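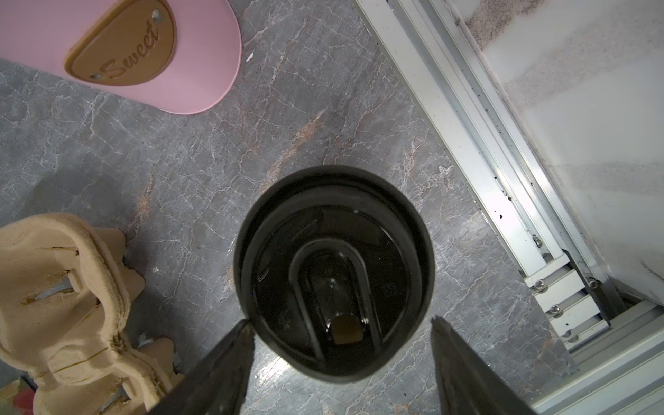 Comparing a School Rain Gauge with an Old Weather Record: Uvholm
Second-year project report, Physical Geography

Introduction

Uvholm is a small harbour town on a north-facing bay. The parish kept a weather register there from 1826, first as short remarks on wind and sky and later with measured rainfall. The register was transcribed some years ago and the rainfall pages are now available as a spreadsheet. Our group of four wanted to find out whether the autumn rainfall described in the register could be compared in any useful way with what falls in the town now.

We had one autumn in which to do this, so the project can't say anything about climate. The question we settled on was narrower: how much does the reading depend on where the gauge stands? If two gauges in the same town disagree badly, a comparison with the old figures is weak from the start.

Sites and equipment

We used two sites. The first was the lawn behind the school at Backlund, on the slope above the town. The ground is open to the west and there is a low hedge on the north side. The second was a garden in Bredus, the old quarter by the harbour, where the register was kept. The garden is walled on three sides and the house stands on the fourth. We could not find out exactly where the parish gauge stood, but one remark in the register mentions "the wall by the pear tree", and Bredus is the only part of town with walled gardens of that age.

Each site had a plain plastic gauge with a funnel, fixed to a post with the rim 30 cm above the ground. At Backlund we also had an automatic station, an Eko, which tips a small bucket and logs the time of each tip. The Eko was already on the school roof. We had no say in its position and it is more exposed to wind than either of the hand-read gauges.

Method

The hand-read gauges were emptied every morning at 8.30. The reading was taken at eye level from the bottom of the curve of the water and written on a card kept in a tin at each site. Cards were copied into the spreadsheet once a week. Two people read the Backlund gauge and two read the Bredus gauge, and we swapped sites halfway through so that reading habits would not all end up on one side.

On mornings when a reading was missed, the next reading was entered as a two-day total and marked. We left these out of the daily comparison but kept them in the monthly totals. Frost was a problem towards the end of November. On those mornings the gauge was brought indoors, left until the ice had melted, and then read.

The Eko records were downloaded as a file with just over 4000 lines, one for each tip or status message. We removed the status messages and added up the tips from 8.30 to 8.30 to match the cards.
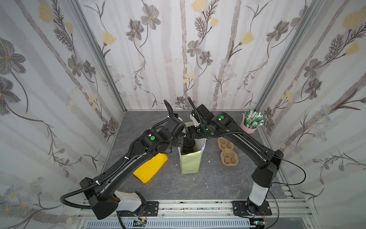
Results

We ended up with 70 days on which both gauges had a proper single-day reading. On dry days and days of very light rain the two sites agreed well. On wetter days Bredus nearly always read lower than Backlund. The gap was largest when the wind was in the west or north-west, and on calm wet days it almost went away.

The Eko read lower than the hand-read gauge beside the school on most windy days. We had expected this, as wind across a roof carries drops over the funnel. It also missed part of one heavy shower in October. The log shows a gap of several minutes with no tips, while the card for the following morning has the highest reading of the whole period. We think leaves had blocked the funnel, because some were found in it when it was next cleaned.

Discussion

The walls at Bredus probably shelter the gauge from rain that comes in at an angle. This would explain why wind direction matters there. Height could also play a part, as Backlund is higher up the slope and may simply get more rain. We can't separate the two effects with only two sites. A third gauge in an open place near the harbour would have helped, and we should have thought of this at the start.

For the register, this means that the old monthly totals should be set against Bredus and not against the school. Comparing them with the Eko would make past autumns look wetter than they need to.

Sources of error

The two pairs did not always read at exactly 8.30. Rain falling at that time could be put on the wrong day. One card from Bredus got wet and two figures on it were hard to read; we left both out. The Bredus post was found leaning in October and was straightened, but we do not know how long it had been like that.

Further work

The gauges will stay in place until June. The next group should add the harbour site and note the wind direction each morning at both gauges, which we only did at Backlund.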